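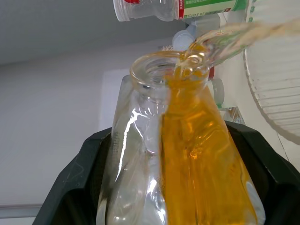
Birthe Bergmann wrote to me in February that I was being a snob about abridged books, and that her whole love of reading came from them. She grew up on the Kirnov Junior Classics, the thin ones with the yellow spines, and read every one the Bretomside library had. If someone had handed her the full-length versions at nine, she says, she would have gone outside and stayed there.

I believe her. I had a few Kirnovs myself. I still think we give children too many of them, and too early.

My complaint is with what gets cut. A long sea story comes down to 100 pages, and what survives is the storm, the mutiny and the rescue. The weeks of bad weather and worse food go. So do the jokes that take a chapter to pay off. A child reads the short one in an afternoon and files the book under "done." Years later the real thing is on a shelf somewhere and they walk past it, since they know how it ends.

I did this with a novel I won't name. I "read" it at eight and only opened the full text at 41, when I was stuck for a night in Emerport with nothing else in the room. The character I loved most had been left out of my version completely.

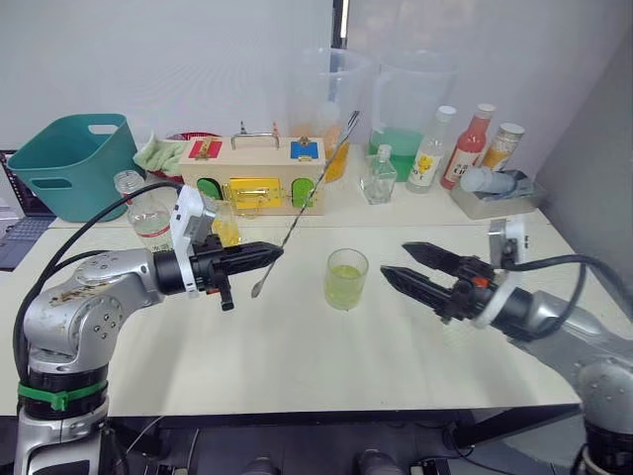
There is a better way to get a hard book to a child, and it's the old one: read it aloud and skip as you go. My father did this with a 300-page novel the winter I had my tonsils out. He skipped plenty, but he decided on the spot, watching my face, and when I asked a question he went back. A printed abridgment can't go back. It takes two, a reader and a listener, each coming partway, like the pair of silver arms reaching toward each other over the white tabletop, one with its fingers shut to a point and the other with them open. The one who reads has to be exact. The listener mostly has to be ready to take hold of something.

Birthe's answer is that plenty of parents work nights, or don't read well, or don't have the patience, and a thin book is better than none. She's right about that. I'd still like the cover to say plainly that it's a shortened version — in letters as big as the author's name. My old Kirnovs said it once, on the copyright page, in type I need glasses for now.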